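Garbridge Winter Games: Your Questions

When should we get to the rink?
Doors open at 8 in the morning, and the good seats (the ones by the curling lanes) do fill up, so come early and bring a blanket!

How many tickets are left?
We have 287 seats, and 50 are held back for families from Hidley.
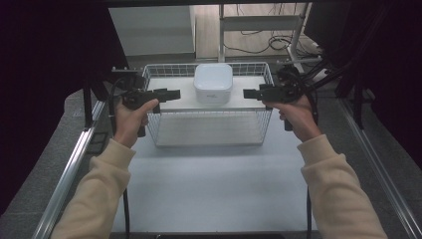
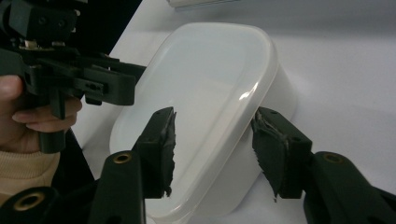
Is the curling worth staying for?
Grigoris Rallis wrote to us after the February games that he came for the speed skating and stayed until the very last stone – and he'd like longer breaks for soup, please.

Can my kids skate afterward?
Yes, until 6, and skates are free.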